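Ticket 525 - Break area, Villomstead office
Category: Facilities / snacks + cabling
Opened: 27/08/2025
Status: open, waiting on parts

Problem: cables on the white ledge behind the gray table keep sliding down onto the tabletop. Snacks get put down there, people reach over, something gets tugged. Second ticket on this, last one was June and got closed with no fix.

Checked so far: ledge clips from Prirkusow, 2 missing. Cable tray never ordered. Table pushed back against ledge, no differnce.

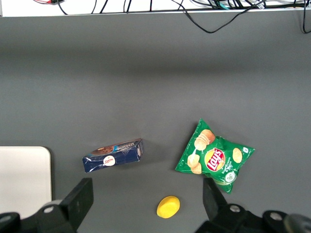

Table and ledge, cookies and Lay's out, one cable sagging onto the table.

Tried: bundled the black ones with velcro, held til lunch. Did not touch the teal one or the thin red wire, dont know what they feed. Need Mulligan floor plan before anyone unplugs.

Next:
- order 4 clips, same type
- ask Truronby for tray price
- label both ends of everything
- snacks to the other counter for now pls

Update: clips ordered. Tray quote not in yet. Leave ticket open.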